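Bralteo Begins Recording Cube-Handling Examples at Sutlow Site

Friday, October 16, 2026

Bralteo has started gathering manipulation examples at its Sutlow workshop for a learning system intended to run on two-arm benches. Recording opened with the simplest task set, in which small colored cubes are picked up, moved and put down on a flat table.
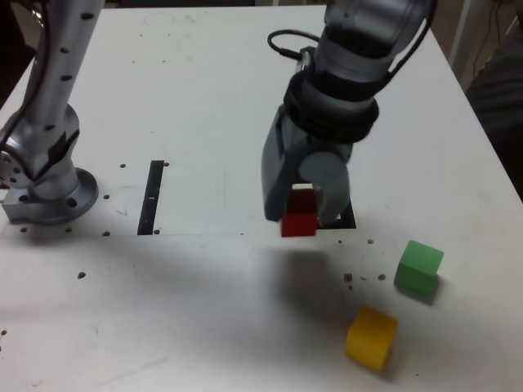 The set is limited to 54 task variants. Each variant fixes a starting layout, a target and a written instruction of one sentence. Operators guide the arm through the task by hand controller, and the joint positions, gripper opening and camera streams are stored together under one clock. An episode starts when the operator presses a pedal and ends when the pedal is pressed again. Nothing is trimmed at the bench. Idle time at either end is removed later by a script that looks at joint speed.

The cubes used on the white tabletop are red, green and yellow. The green one is translucent, a choice the company says was deliberate. Clear and half-clear plastic tends to give poor depth readings, and Bralteo wants that weakness present in the training examples from the first day. In a typical variant the gripper lifts one cube while the others stay where they are as distractors. Distractors are placed at uneven angles, and operators are told not to square them up between episodes.

Black markings on the table serve as references. The company uses them to check that the cameras have not shifted between sessions — a drift of a few millimeters is enough to spoil a day of recordings if it goes unnoticed. The check is run before the first episode and again after the midday break. If the two results differ by more than the allowed limit, the episodes in between are set aside and processed with a corrected calibration.

Failed attempts are kept. A dropped cube, a missed grasp or a second try is labeled as such and stored with the rest. In earlier work, carried out in June at the Brurthorpe site, failures were deleted at the end of each shift. The model trained on that material could complete a clean grasp but had no useful response when a cube slipped. It would continue to the target with an empty gripper, open its fingers and report the task as done. Recovery behavior now makes up a separate category, and operators are asked to carry on after a mistake for as long as the cube can still be reached.

Labeling is handled by Ivanyshyn, a contractor that also wrote the review software. Reviewers watch each episode at double speed and assign one of five outcome codes. Episodes on which two reviewers disagree go to a third. Ivanyshyn has asked for one change to the written instructions, which at present refer to cubes by color only. Reviewers would like position words added, such as "left" or "nearest," so that later sets with several cubes of one color can use the same format.

Operator sessions run for two hours, with seven operators on the rota. Bralteo limits the length of a session because movements become shorter and more hurried toward the end of a long one, and the model picks up the habit. Each operator's share of the episodes is capped for a similar reason. Style differs a good deal from person to person — some approach a cube from directly overhead, others come in at a slant and straighten late — and the company does not want one approach to dominate.

The next stage will bring tasks that need both arms, beginning with handovers. Stacking is planned after that, using the same cubes. Bralteo has not decided whether any part of the recordings will be released outside the company. A short technical note on the file format and the outcome codes is being prepared and will be available on request from the Sutlow office.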